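Bin-Picking Team Moves to Mixed Objects

Skevomell Robotics Club newsletter
Feb 15, 2019

The bin-picking team has finished the single-object phase of its project and started on mixed bins. The work is done under the club's Dastik project, now in its second year, and it is the part of Dastik that will be entered in the Dobos student competition in May. This item covers the state of the cell, the object set, the grasp log and what remains before the entry is frozen.

The task is simple to state. Household items and toys are placed in a bin in no set order. The arm has to pick them out one at a time and set each one down in a tote next to the bin. The software gets one overhead depth image before each pick and no list of what is in the bin. A pick counts if the item leaves the bin and is still held when the arm reaches the drop point. Items that fall on the way count as misses, even if they land in the tote.

In the first phase each bin held copies of one item. That was enough to calibrate the camera to the arm and to find most of the faults in the motion code. It told us little about grasp choice. With one kind of item a fixed approach angle works most of the time, and the planner was never made to choose between a good grasp on a poor item and a poor grasp on a good one.

The mixed set has 17 items. They were chosen to differ in the ways that matter to a two-sided grasp: rim thickness, curvature, how far the item rolls when touched, and whether it has a handle. The set includes a hairbrush, a cup, a shallow bowl and a toy dinosaur. Fewer than half go in the bin for any one run. The draw is made by script so that team members do not load the bin with their favorites.

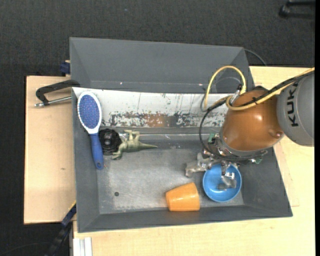

The arm over a mixed bin, with the gripper pointed down above the blue bowl.

Bowls are the hardest items so far. From above, the depth image of an upright bowl has a strong edge all the way around, and the planner gives nearly every point on it a good score. Most of those points are poor choices in practice. If the fingers close on the rim off the vertical, the bowl tips and slides out. The current fix adds a penalty for approach angle when the edge is thin and curved. It has helped with bowls and has made the planner slightly too cautious with cups that lie on their sides.

The hairbrush fails in a different way. The handle is easy to grip, but the head is heavier, and a grasp near the end of the handle lets the brush swing during the lift. The planner now prefers points closer to the estimated center of mass. That estimate assumes even density, so it is still wrong for the brush, only less so.

The bin is held down with clamps. Early runs without them showed that a light push from the fingers would shift the bin enough to spoil the camera calibration, and the error carried over to every pick that followed. Anyone who loosens a clamp must rerun the calibration script before logging more attempts – the script takes a few minutes and writes its own line in the log.

The grasp log now holds 2,361 attempts from both phases. Of these, 176 are from mixed bins. Each entry stores the depth image, the planned grasp, the measured finger gap at closing and the result. Results are entered by hand. Two people check any entry marked as a partial grasp, as this label was used loosely last fall and the old entries had to be relabeled.

The mixed entries are too few to train on. The team will keep using the geometric planner for the competition and treat the learned scorer as a side task. The scorer runs on the lab desktop and ranks the same candidates as the planner, but its output is logged only and does not move the arm.

Cycle time is the other open item. Dobos rules allow 60 minutes of bench time per team, including setup. Most of a cycle is spent on the move back to the viewing pose. A shorter path has been tested in simulation and will be tried on the arm at low speed first. The cable over the wrist limits how far the last joint can turn, and the new path has to stay inside that limit.

The written report is being drafted in parallel. Sections on the cell layout and calibration are complete. The section on failure types needs clean figures, and members who can plot from the log files are asked to sign up on the project page.

Bench sessions are held in the Presard lab. New members may observe at any session and may run the arm after the safety briefing. Speed stays at the reduced setting for all club use, and one person keeps a hand on the stop button while the arm is moving.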